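# Dradent C8 Council Chamber Voting and Minutes System

For parish, town and district councils meeting in fixed or shared rooms. Supplied by Carneo.

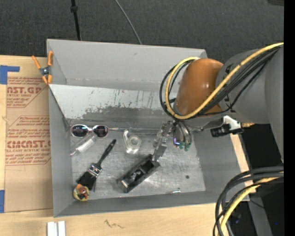
## Overview

The Dradent C8 records attendance, motions, amendments and named votes during a public meeting and writes them to a single minutes file. It consists of a clerk's console, a set of member handsets and a base unit that links the two by radio. No internet connection is needed while the meeting is in progress.

The standard set has 8 handsets. Further handsets can be added one at a time up to a limit of 124 on a single base unit. Councils with joint sittings should order enough for the largest sitting, as handsets from two base units can't be pooled.

## Voting modes

- **Named vote.** Each member's choice is shown on the clerk's console and entered in the minutes against the member's name.
- **Show of totals.** For, against and abstaining are recorded as figures only.
- **Secret ballot.** Used for appointments where standing orders allow it. Choices are not stored against a handset once the ballot is closed.
- **Casting vote.** Available to the handset assigned to the chair, and only when a vote has closed as a tie.

A member who declares an interest can be marked as withdrawn for one agenda item. The handset stays locked until the clerk moves to the next item, and the withdrawal is entered in the minutes with the time.

Quorum is set by the clerk before the meeting. If attendance drops below it, the console shows a warning and no new vote can be opened. A vote already open when this happens is suspended and must be taken again.

## Minutes file

The console holds 1,421 agenda items with their votes before older records have to be moved off. Files are saved as plain text and as a spreadsheet. Draft minutes carry the word DRAFT on every page until the clerk marks them as approved at a later meeting.

Corrections made after approval are added as dated notes. The original entry is kept.

## Specification

| Item | Value |
|---|---|
| Handsets in standard set | 8 |
| Maximum handsets per base unit | 124 |
| Stored agenda items | 1,421 |
| Handset power | Rechargeable, charging tray supplied |
| Console power | Mains, with backup battery |
| Output | Plain text, spreadsheet |
| Languages | English, Welsh |

## Optional parts

**Raju display link.** Sends the current motion and the result of the last vote to a screen or projector in the public seating. Secret ballots show totals only. The link does not carry sound or video.

**Spare handset.** £199 each, excluding VAT. Supplied unassigned. The clerk assigns it to a member from the console under Setup > Members.

**Trerkby carry case.** Holds the base unit, console, charging tray and one standard set. Councils that meet in more than one hall will normally want this.

## Installation

The base unit should stand in the same room as the members, above table height and clear of metal cabinets. Thick stone walls between rooms will reduce range, so an overflow room needs its own base unit and can only be used for display, with no voting.

Member names, wards and committee places are entered once and kept between meetings. After an election the list can be cleared in one step. Past minutes are not affected by this.

## Limits of use

The C8 does not check whether a motion is lawful or in order. It does not replace the signed minute book where standing orders call for one. It is not suitable for public elections or parish polls.

Remote attendance is not supported in this version. Members joining by telephone or video link can be entered by the clerk as present without a vote.

## Ordering

Orders placed before the end of October are delivered ahead of the budget round. State the number of seats, whether the chair sits on more than one committee, and whether the display link is needed. Software updates are sent to the clerk on a memory stick and should be fitted between meetings.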